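Flornness Recipe Corpus

Data card and read-me for release 4

Contents of the corpus

Flornness is a collection of household recipes copied from handwritten notebooks. It contains 2615 recipes in English, Turkish and Italian, taken from 24 notebooks. The oldest notebooks have no year written in them. The newest one was finished in 2010, and we do not accept later ones, as after this time people mostly copied from websites and the language is different.

The corpus is made for people who study how instructions are written at home: how amounts are given, which verbs are used, what the writer leaves out. It can also be used for spelling work and for teaching. It is not a cookery book. We did not test the recipes, and a few of them would make you ill if you followed them exactly (see the part on preserves).

How the text was collected

The notebooks were lent by families who answered a letter in two local newspapers. Nives D'Amico typed the Italian and English notebooks, Ozan Başaran typed the Turkish ones and checked the English. Each page was typed once and then read aloud by one person while the other followed the handwriting. This was slow, but it found mistakes that we did not see on the screen, mostly missing small words.

We kept the spelling of the writer. If a person wrote "suger" on one page and "sugar" on the next, both are in the file. Crossed-out words are kept between two tildes. Words we could not read are written as [?], one mark for each word. Notes by a second hand - a daughter, often, or a neighbour - are in the field note_other and not in the main text.

Files

recipes.csv - one line for each recipe
notebooks.csv - one line for each notebook, with language and size
units.csv - the list of household measures
changes.txt - what changed from one release to the next

All files are UTF-8 with a comma as separator. Please open them with an editor that knows UTF-8, otherwise the Turkish letters will be damaged, and if you save after that they cannot be repaired.

Fields in recipes.csv

id: notebook code, a point, and the place of the recipe in the notebook
title: as written, empty if there was none
lang: en, tr or it
body: the full text
note_other: notes by a second hand
dish: one of 20 dish types, given by us
person: the name of the person who gave the recipe, replaced by a letter

The dish field is the weakest one. A pie with cheese and a little sugar can be savoury for one reader and sweet for another. We discussed many of these and in the end we took the word of the family where we could ask.

Household measures

Many writers do not use grams. They write "a glass", "a coffee cup", "the blue bowl", "as much flour as it takes". In units.csv each such measure is listed with the notebooks where it is found. We did not change them to grams. In release 2 we tried this for "glass" and the results were wrong for half of the Turkish cakes, so we took it out again. If you need grams, please do it in your own copy and say how you did it.

The notebook with code DEL comes from the Delleo family bakery. Its amounts are for a shop oven and are much bigger than the others. Leave it out if you compare amounts.

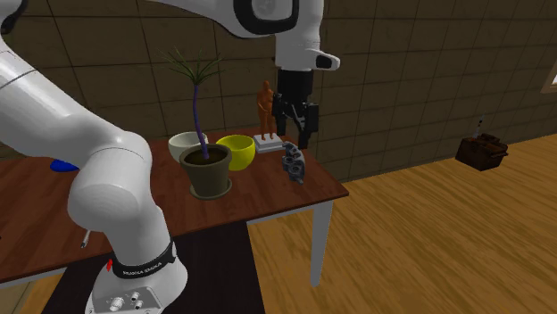
Known problems

Preserves. Several recipes for vegetables in oil have no acid and no boiling time. Do not use them in a kitchen.

Repeated recipes. The same quince jam is found in three notebooks, almost word for word. We think it was printed on a sugar packet, but we did not find the packet. The copies are kept.

Names. We replaced personal names by letters, but the title can still contain one ("Aunt's cake" is kept, a full name is not). If you see a name we have missed, write to us with the id.

Page order. The notebook DUR, lent by the Dursun family, came to us as separate sheets. The order is our guess from the ink and the stains.

Use and credit

You may use the corpus for study and teaching without asking. For a printed book please write first, as two families want to see the pages before. Credit it as "Flornness Recipe Corpus, D'Amico and Başaran", with the release number.

A smaller version for schools, called Vovuron, is planned for April. It will have only the short recipes and no preserves.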